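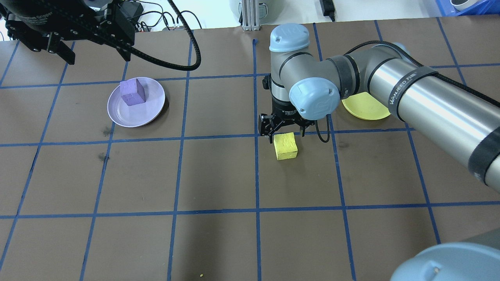
Mostport Parish Kitchen Supper Club is looking for a part-time Table Manager, and before you picture candlelight, please picture a former bus depot with good windows. We feed people on Thursday nights at long shared tables, one sitting, one menu, no substitutions except the ones we make ourselves when the fish doesn't show up. Our plates have never matched and never will. A light purple one next to a yellow one is what passes for a color scheme here, and if that sort of thing keeps you awake at night, the hotel in Cumdale is hiring too and they have linen.

The job

You will run the room. The cooks run the kitchen and would like it kept that way. Your shift starts when the first table needs unfolding and ends when the last guest has finished telling you about their boat. In between you will:

Draw up the seating plan from the bookings sheet, then draw it up again at five o'clock when the bookings sheet changes.
Greet everyone at the door, including the people who have come on the wrong night.
Keep two or three servers moving in the same direction. They are mostly students. They are good at this and bad at mornings, so it works out.
Carry things. There is no job title in this building that excuses a person from carrying things.
Handle complaints about the soup. We get more of these than we deserve, and fewer than we got under the previous recipe.
Cash up, lock up, and put the key back on the hook and not in your coat.

You will also order napkins, candles and dish soap from our supplier, Lema, whose website logs you out every time you look away from it. Bookings are kept in a program called Dravik. It was chosen after a long meeting and we are all living with the result. We will train you on it in an afternoon, and you will then know as much as anyone.

What we're looking for

Some experience of serving food to the public. A restaurant is fine, a school cafeteria is better, and a wedding tent in the rain is best of all. You should be able to add up a bill without a machine when the machine is sulking. You should be able to tell a table of twelve that they have been booked as a table of ten and still be liked by most of them at dessert.

You do not need a degree, a wine certificate or opinions about foam. A food handler's card is required, but we pay for the course if you don't have one yet. A driver's license helps, as the last bus out of Mostport leaves before the coffee is served and has done so for as long as anyone can remember.

Please be able to lift a folding table, or be friends with somebody who can and who is free on Thursdays.

Hours and pay

The post is 662 hours a year, most of it on Wednesdays and Thursdays, with a few Saturdays when the hall is rented for anniversaries. The club runs 39 weeks. We close in May for the floor to be sanded and again over the winter holidays, when our regulars have to cook for themselves and come back with a new respect for us.

Pay is hourly and goes up after the first three months. We will tell you the rate when we call, and it won't be a secret code for "depends." Tips are split evenly across the room and the kitchen on the night. There is a 2,000 dollar bonus at the end of your first full year, paid in one go. Supper is included on every shift. You'll eat it standing up at 4 in the afternoon, but it is the same food the guests get and you'll have it first.

Time off during the running weeks can be arranged with decent notice. "Decent" means before the seating plan is pinned up.

How to apply

Write us a letter of one page. Tell us where you've worked, what you liked about it, and about one evening that went wrong while you were in charge. We're less interested in how you saved it than in what you told the guests. A résumé is welcome but please don't send a photo or a personal mission statement.

Leave your letter in the box by the side door of the depot, or hand it to whoever is in the kitchen on a Wednesday. If their hands are wet, the box is safer. We read everything, usually out loud.

People we'd like to meet will be asked in for a short talk and then a paid trial shift. The trial is a normal Thursday with normal guests, one of whom will ask if you're new. Wear flat shoes and something you don't mind getting gravy on. References will be called only after the trial, and only if we both still want to go ahead.

Applications are open now and we'll keep reading until the job is filled. The side door sticks. Push low down, near the hinge.

Posted July 2026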